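Chapter 6
What the Bag Costs: Packaging and the Price of Nearly Nothing

The town of Nunby once had 139 shops and, by the town's own reckoning, no policy on bags. You bought a thing, it was put in a bag, and you carried it home to the drawer where you kept the other bags. Then, one January, the town began charging five cents for each one.

Five cents is a silly sum. Shoppers who would drive past a cheaper gas station to avoid a left turn now left stores with soup cans balanced under their chins.

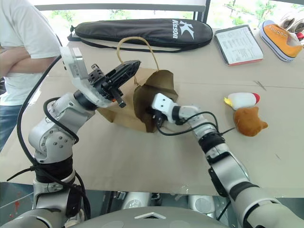 Economists call this a price effect, a term that does little justice to the soup. At Sirkell, the largest grocery in town, bag use fell from 3,000 a day to 194. A discount of the same five cents, offered the year before to anyone who brought a bag from home, had moved almost no one. Losing a nickel, it seems, hurts more than finding one pleases. We will meet this idea again in Chapter 9, where the sums are larger and the behavior is no better.

Gift shops were another matter. At Stoyanova, a toy store on the main street, nearly 50 percent of customers went on paying. A present handed over in a bag with handles is a present – the same toy pulled from a coat pocket looks like evidence. 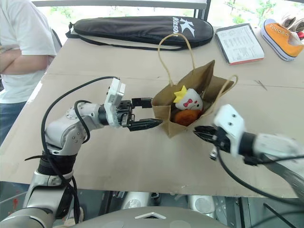

Figure 6.1 Two soft items in a paper bag with twisted handles.

The bag, then, is two goods sold as one. Section 6.1 takes up the first of these, carrying.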